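Brake pedal goes soft after 12 minutes on track, fluid or pads?
Forum: Chassis, Brakes and Suspension

hpritch_alun
Wednesday, September 1, 2021
Car is a mid-engine two-seater, 3,071 lb with me in it, stock calipers, stock rotors, Stokari street pads, braided lines. Fluid is a DOT 4 from the parts store, flushed in the spring. First session is fine. Second session, the pedal travel grows by maybe a third after 12 minutes and I have to pump it before the hairpin. Comes back after it sits in the paddock. Rotor paint reads 478 C peak on the front. Is this fluid or pad? I have another day in October at Hebden and would like to change one thing at a time.
Alun Pritchard

costel_s
Long pedal is fluid. Pad fade gives you a hard pedal and no deceleration. You have vapor in the calipers. Flush with a fluid that has a dry boiling point over 300 C and bleed the outer nipple first if your calipers have two.

angie_sor
Mostly agree with costel, but don't rule out the pads. Street compounds have a backing plate with no insulation worth the name, so the heat goes straight through the piston into the fluid. New fluid with the same pads only moves the problem later in the session. What does the pad look like at the edges? Crumbling or white?

hpritch_alun
Inner pads are gray-white at the trailing edge, outers are normal. Thickness is 7 mm inner, 8 mm outer.

angie_sor
Then the inner is running hotter. Check the slide pins before you buy anything. Clean them, regrease with silicone, and make sure the boots aren't split.

costel_s
One millimeter difference on a sliding caliper is nothing. Mine have always worn like that.

angie_sor
The wear alone, sure. Wear plus color on the same side, I'd look.

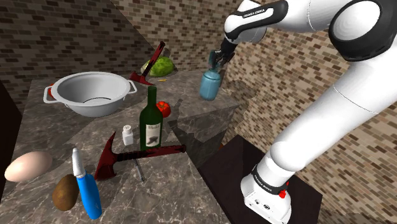
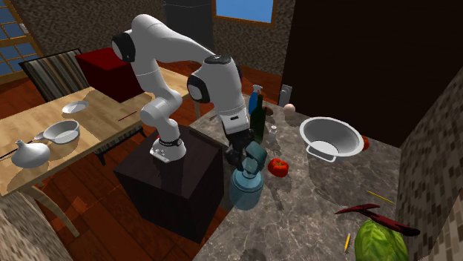 Heledd H
Has anyone asked about ducting? On that chassis the front undertray blocks most of the air to the hub. I ran the Narkimum duct kit for two seasons with the stock rotors, and peak paint readings dropped one full color band. Three-inch hose, backing plate with the outlet aimed at the rotor eye. If the outlet points at the rotor face you cool one side only and you can crack it.

costel_s
Ducts are the last step. He is on parts store fluid. Fluid costs less than the hose clamps in that kit.

Heledd H
Fluid does not remove heat from the rotor. At 478 C on a street pad he is at the top of the compound's range whatever is in the lines.

samuel_a
Two separate questions here. The pedal symptom is fluid, as costel says. The rotor temperature is airflow and pad choice. I would do it in this order: pins, fluid, pads, ducts. Drive one session between each if you have the time. Also log the ambient temperature, or the October numbers will look better than they should.

On pads, I moved from the Stokari to the Jindano track compound on a similar car. Cold bite is poor and they squeal on the street. Bed them properly or you will get deposits and think the rotors are warped.

hpritch_alun
Noted. Pins first. The lower one on the driver side is stiff, which I should have caught in the spring. Is it worth replacing the seals while the caliper is off?

angie_sor
If the dust boots have gone hard, yes. At those temperatures they usually have. The square-cut seal inside matters more, it controls piston retraction. A cooked one lets the pad drag.

costel_s
Fine, do the pins. But do the fluid the same day. Running a third event on that fluid to keep the test clean is a bad trade.

samuel_a
Agreed on that point. Fluid and pins together, then leave the pads alone until you have a reading.

hpritch_alun
Seal kit and two bottles of fluid ordered. Torque spec for the lower guide pin, anyone? My manual only lists the bracket bolts.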